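The Second Lid

The robotics club at the school in Tarkeck met on Mondays, in the room after the music room, and in February the radiator there made a noise like somebody tapping a spoon. Seija Ahonen had learned to work with it. She taught physics in the mornings and in the afternoons she was the club, because the teacher who started it had moved to Ferden and left her a key, a box of screws and a letter to the parents that had never been sent.

There were five students that winter. The one this story concerns was called Iren. She was sixteen, she had come to the town in autumn, and she spoke slowly, as people do when they translate first and talk after. Seija spoke in the same way, so the two of them could have a conversation in which both waited politely and no one minded.

The task for the Thibodeaux Cup had arrived by mail. It was called "Kitchen" and it was two pages long. The robot had to put things away. Before it could do that, the students had to show it how, many times, with their own hands, and the recordings were to be sent in with the program. A full set was 285 demonstrations.

"Why 285?" asked one of the boys.

"I think somebody had a budget," said Seija.

The boys built the program. They liked it, they argued over it and ate chips over it. The demonstrations were left to Iren, who had not asked for them and had not said no. She sat down at the table after the last bell, took the two grippers by their handles, and put things away. Then she took them out and put them away again.

On the second Monday Seija stayed behind to grade tests, and she noticed that Iren was talking. It was very quiet, almost under the breath, and it was not in English.

"Who are you talking to?" she asked.

Iren turned red. "To it. I tell it what I do. I know it cannot hear."

"What do you tell it?"

"Now I take the lid. Now I am careful. Now I think of something else, so don't learn this one."

Seija laughed, and then she saw that Iren had not meant it as a joke, and she stopped.

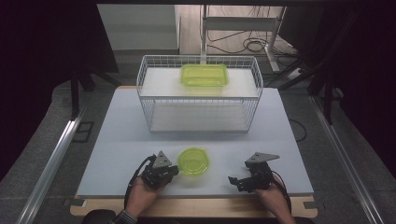 Iren kept a notebook beside the door, and in it she wrote every demonstration that she wanted to throw away. The boys could not understand this. A recording was good if the thing ended in its place, they said, and all of hers ended in their place. But Iren had her own rules. For three Mondays she had been working on the same small problem, the green container up on the white wire shelf and its round lid down on the table, close to the left gripper. The lid lay flat, and it is hard to pick up a flat thing when you have only jaws and no fingernails. She could push it to the edge of the table and catch it there. She could also press on one side and hope. Each way worked sometimes, and she wrote down the ones that worked for the wrong reason.

"What is a wrong reason?" Seija asked her.

"Luck," said Iren. "If I have luck and it copies me, it will have only the movement. It will not have the luck."

Seija thought about this sentence on the bus, and again while she was washing her cup.

The trouble came at number 31. Iren had her hands ready and did not move them. The boys had gone home, the radiator was tapping, and she sat in front of the table as one sits in front of a letter.

"It is not the lid of this box," she said at last.

Seija came and looked. The lid was round and the container had corners. She had seen both of them every week, and she had bought them herself, in a hurry, from a bin by the cash register.

"No," she said. "I suppose it is not."

"Then where do I put it? If I put it on the box, I teach a thing that is not true."

"The task says only to put things away."

"At home," said Iren, and this was the first time she had said the word in that room, "my grandmother has a drawer for lids that have lost their box. She never throws them out. She says the box may come back."

The radiator was quiet for a moment and then began again. Seija was not a person who knew what to say at such times. In her first year in this country she had owned one pot, and the lid for it was on a shelf 2,000 kilometers away, in a kitchen which somebody else cooked in now. She had covered the pot with a plate for a whole winter. She had not told this to anyone, as it was not much of a story.

She told it to Iren. It took her a long time, with two words that she had to look for.

"Did the plate work?" asked Iren.

"It was too big. But yes, it worked."

Iren considered it. Then she lifted the grippers, pressed on one side of the lid, lost it, pressed again and had it. She brought it slowly over to the shelf and laid it on the lower board, by itself, with a free space next to it – a space of the size a round box would need.

"Now I leave room," she said, in English this time, and a little louder, so that it could be heard by whoever was learning.

Seija went back to her tests. After a while she got up and wrote on the blackboard, for the boys to find next Monday, that the lid goes on the lower shelf, and please do not move it.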